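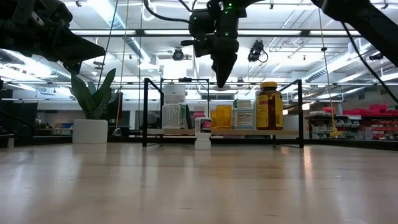
Six bottles on the shelf board and one small white bottle on the table in front.

How to make a drum loop that does not sound like a machine

Many beginners write me that their loops are correct but boring. I had the same problem when I made my first tracks in Koppel, so I will show you my way step by step. You need any sequencer with a swing control. I use Tendier, but the steps are the same in others.

1. Set the tempo to 168 and make a pattern of two bars. Put the kick and the snare first and leave the hi-hat for later.

2. Listen to it for a few minutes. If you already want to change the kick, do it now.

3. Add closed hi-hats on every eighth note. Make every second one softer – I lower the velocity by 29.

4. Move the snare a little late, 17 ticks at most. More than this and the drummer sounds tired.

5. Turn the swing up slowly until you hear it, then go back one small step.
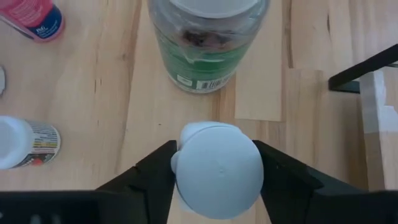
The white bottle from straight above, with its large round cap.

6. Put an equaliser on the hi-hats and cut a little at 3000 Hz if they hurt your ears.

7. Copy the two bars four times. In the last copy, remove one kick and add a quiet snare before the end.

Please do not use the "humanise" button on everything. It moves the kick too, and then the bass player has nothing to hold on to. In my track "Kastavton" I used it only on the shaker.

Next time I will write about the bass line for the same loop.

Updated June 29, 2019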